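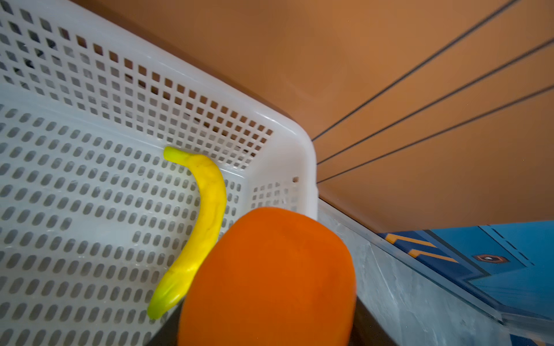 Toy banana in the white basket

Buying fruit and veg a little at a time
19 Feb 2018

I've been meaning to write this one up since the new year and kept putting it off, partly as I wasn't sure it would stick and partly as I didn't want to be one of those people who announces a new habit on the second of January and has dropped it by the tenth. Well, it's stuck for long enough now that I feel safe saying it out loud. I've given up the big shop. The big fruit and veg shop, I should say, I'm not growing my own wheat.

For years I did it the way my mum did it, which was one enormous trip with a long list, home with the boot full, and then a great unpacking on the kitchen floor with the radio on. I loved the unpacking! Everything looked so hopeful. And then by the end of the week there'd be a bag of spinach turning to soup at the back of the fridge, half a cucumber with a soft end, and those pears. I don't know what it is about me and pears. They are hard as doorknobs for days, I forget about them for one evening, and they're finished.

What changed was the car, really. It failed its MOT just before Christmas and the garage wanted more than it was worth, so off it went, and I was left with the 319 bus into Ranow, a rucksack and two cloth bags. If you have ever tried to get a week's potatoes, a cabbage, a bag of oranges and a cauliflower home on a bus with people standing, you will know how that first trip went. I had the cauliflower on my lap like a baby. A very kind man held my leeks.

So I started going more often and buying less, and I found I liked it. I go in on the mid-morning bus, when it's quiet, and I walk down past the library to Jurić, the greengrocer on the corner with the green blinds. I'd walked past it for years on my way to the supermarket and never gone in (I think I'd decided it would be dear). Some things are. Some things really aren't. Last time I was in there was a tray of slightly knobbly apples for 80p a bag, and they were the best apples I've had all winter, sharp and properly crisp, the sort that make a noise.

The other thing about Jurić is that you can buy one of something. One carrot, if you like. I bought a single parsnip in January and felt very silly, and the lady just popped it in a paper bag and asked if I wanted anything with it. One parsnip is exactly what I needed for the soup. In the old days I'd have bought a kilo in a plastic bag and watched the rest go bendy.

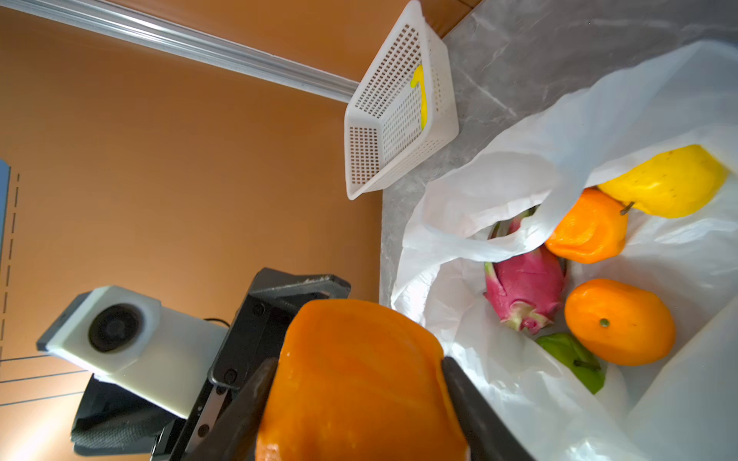 Do you still go to the supermarket at all?
I do, every couple of weeks, for the dull and heavy things like tins, rice and washing powder. I just walk straight past the fruit and veg now, and I come out having spent a good deal less than I used to.

A few of you have asked me for a system, and I'm afraid there's barely one. I don't plan meals for the week any more. I used to have a chart on the fridge with everything mapped out and I felt guilty every time I looked at it, as whatever it said for tonight was never what I fancied. Now I think as far as tomorrow, and the day after if I'm feeling organised. I keep onions, garlic, potatoes and carrots in the house always, and a lemon. With those I can make something out of nearly anything else I bring home.

I do keep things where I can see them, and that has made more difference than I expected. The salad drawer in my fridge is a dreadful place. It's dark and deep and it has a lid of frosted plastic, and things go in there to be forgotten. I've put the jars of pickle and mustard in it now, which don't mind being forgotten, and the greens have moved up to the middle shelf at eye level. Fruit stays out on the side. I know people have strong views on keeping tomatoes in the fridge. Mine live on the windowsill, and if you want to write to me about it then please do, I enjoy those emails.

Annelies Dewulf from over the road has been doing it along with me, on and off. She's in Plastow most mornings for work and there's a farm gate stall there with eggs and whatever's come up, so we've fallen into a bit of a swap. She brings me eggs and kale, I bring her things from Ranow, and we settle up when one of us remembers. It's been lovely, as it means we see each other properly and don't just wave across the bins. She's a far better cook than I am and has taught me to do kale in a very hot oven with a bit of oil and salt until the edges go brown. I'd been boiling it all my life, poor thing.

Soft fruit is still my weak spot. There isn't much about at this time of year, I know, but I can't walk past a mango. They sit there looking so cheerful when everything outside is grey, and I persuade myself I'll have it for breakfast with yoghurt like somebody on holiday. Then I cut it too early and it's like eating a candle.
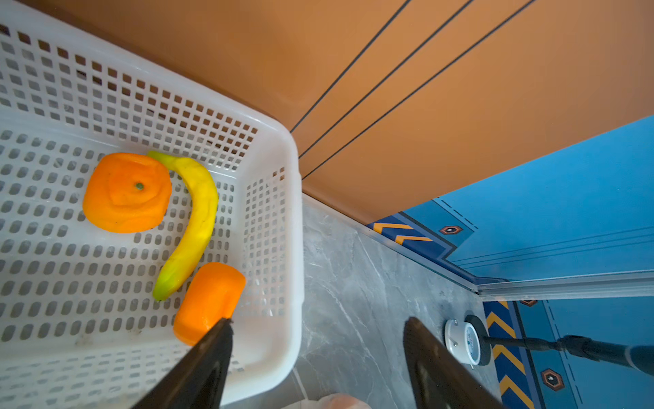
What I've started doing is asking when to eat it, there in the shop. I was far too shy to do this at first. But they handle the stuff all day and they know, and I'll be told "tonight" or "give that one till the weekend" and it's right nearly every time. I write it on the paper bag in pencil. Three bags on the side with a note on each looks a bit mad when visitors come, but I haven't thrown a pear away in weeks. Weeks!

Oranges I've been buying by the handful and eating over the sink, and I made one very small batch of marmalade at the tail end of January, when the Sevilles were nearly over. It came to four jars, one of them not quite full, and it's set a little harder than I'd like. Krum Krasniqi, who used to write the allotment column in our parish newsletter and who I still pester for advice, thinks I boiled it too long and is certainly right. It's very good melted over a sponge, all the same, and I've been having it in porridge.

As for what it costs, I can't give you a proper before and after, I never kept the receipts when I had the car. The bus fare has to go in as well, of course. All I can tell you is that there's more left in my purse at the end of the month and a great deal less in the compost caddy, which I used to empty every other day holding my breath.

It does take more time. I'm lucky to have my mornings, and I know it wouldn't suit everyone. When I was working full days with the children small I'd have laughed at anybody who suggested I pop into town for a parsnip. If that's you, then maybe just try moving the greens out of the drawer and see how you get on.

Next time I'll put up the soup recipe, as I've had it twice this week already and there's another parsnip waiting. It wants a bit of nutmeg, and more pepper than you'd think.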